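Wednesday, late, feet up

Today I finally rode the whole Vurnen trail, end to end, and I am so pleased with myself that I can't sleep, so you get a long one, diary. I've been saying I would do it since the new section opened and every weekend there was wind, or washing, or a tyre that needed looking at. Then I had a day off in the middle of the week in August and the forecast said clear and cold, and I thought right, that's it, go.

Up at quarter past five. Porridge with the last of the apricots in it. I wore both pairs of gloves, the thin wool ones under the big ones, and was very glad of it down by the river because the paddocks were white with frost and my breath was coming out in great clouds. The first hour is flat and follows the old railway line, with the sleepers long gone but the cuttings still there, all ferny and dripping. I love a railway cutting! You get the feeling of going somewhere important at the speed of a cup of tea. Saw a wallaby sitting bolt upright on the bank, two black cockatoos, and any number of wrens.

Breakfast number two was at the Pristari siding, where there is now a proper shelter with a water tap and a bench. Ate my egg sandwich in the sun. Somebody has put up a board with the old timetable on it and the goods list from one week of one winter: 1,217 cases of apples, 295 bags of spuds, a piano. I read it right through, then read it again. Who was the piano for? I thought about that piano for most of the next climb, and the climb needed something to think about.

It's a long one, the climb. Never steep, because trains couldn't do steep, but it goes on and on through the stringybarks and just when you think you've seen the top it bends and shows you more. I dropped into the easy gears and sang. I'm not going to say what I sang. At the top there's a marker saying you are 1,000 feet above the sea, still in the old measure, and a gap in the trees where the whole valley opens out, with the dam shining at the far end. I stood there until I got cold. Worth every bit of the puffing, and I'd have done the hill again just for that view (all right, maybe after lunch).

Then down! Oh, the down. Fast, smooth gravel with hardly a corner in it, eyes streaming, grinning like a kid. I had the brakes adjusted last month and they were beautiful. I did stop once to pick up a glove.

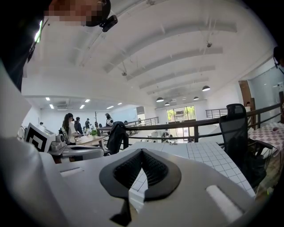

Indoors, under the big white ceiling.

Lunch was in Dukent, at the bakery with the blue door, and I had been thinking about their pasties since somewhere near the marker. They'd sold out of the plain ones so I had curried vegetable, which was a stroke of luck because it was the best pasty I've ever eaten. Flaky, peppery, too hot to hold. I also had a vanilla slice and I'm not sorry. There was a bit of a talk at the counter about whether the council will seal the last stretch into town. I hope they don't. Gravel keeps it quiet, and you can hear the creek the whole way in.

The afternoon leg was harder than I'd planned for. A headwind had come up and my left knee was grumbling, the way it does after hills. I lowered the seat a touch, which was the wrong thing to do, then put it back up and a bit more besides, which was right. Must remember that. Must also remember that the second water bottle rattles in its cage unless there's a bit of old inner tube round it.

The new section goes over the trestle bridge and it's a cracker. They've kept all the old timber underneath and laid a deck on top with rails, so you roll out over the gully at treetop height with the tree ferns spread out below you like green wheels. I crossed it, turned round, crossed it back, then turned round again and carried on. Had it all to myself.

Got to the end of the line at ten to four, with the light going gold already, and caught the bus home with the bike on the front rack. I fell asleep against the window and woke up two stops past mine.

Bath, soup, toast, more toast. The knee has a hot water bottle on it. I've got the map open on the bed and there's a branch line I never noticed, heading off north from Carré to an old sawmill. It's marked as rough, no bridge at the second creek. I wonder how deep that creek is in October.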